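The Hikley is a table-clamp ball winder with a metal frame and a nylon gear. I have used it for two months, mainly on handspun and hand-dyed skeins between 32 g and 200 g. It replaces a Plusine winder whose gear stripped.

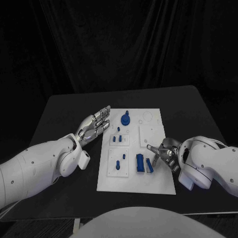
*Birgit Petersen*

Assembly takes a few minutes. The clamp opens wide enough for my kitchen worktop, and the pad grips well if you tighten it fully. The handle turns smoothly in both directions. Gear noise is moderate at low speed and unpleasant above it.

Cakes up to 100 g come out even, with a flat top and a centre pull that works. At 200 g the outer layers start to rub on the yarn guide. The guide is a plain wire loop, and fine singles catch in it when the swift jerks. I bent mine outwards slightly, which helped. 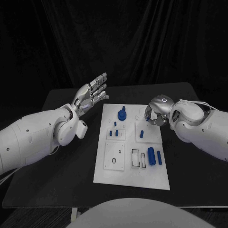

Last changed: September

Tension is left to the user. Wound tight, a sock yarn of 800 m made a hard cake that I had to rewind before knitting. Ingeborg Stöcker has the same model and runs the yarn loosely through her free hand, with better results than mine. 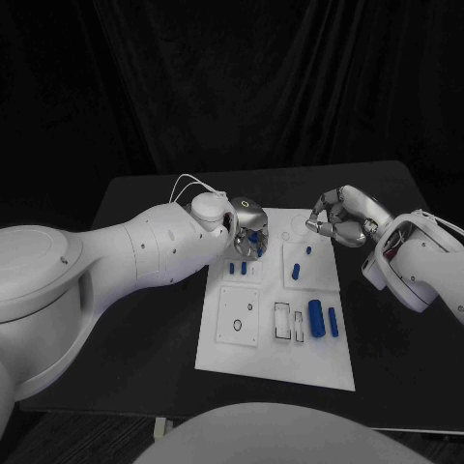 The yarn guide needs watching with textured yarn, and bouclé is best wound by hand. I stop whenever a slub reaches the loop and ease it through with my fingertips. After that I give the handle half a turn slowly and carry on. Spare gears can be ordered separately from Kohlhase.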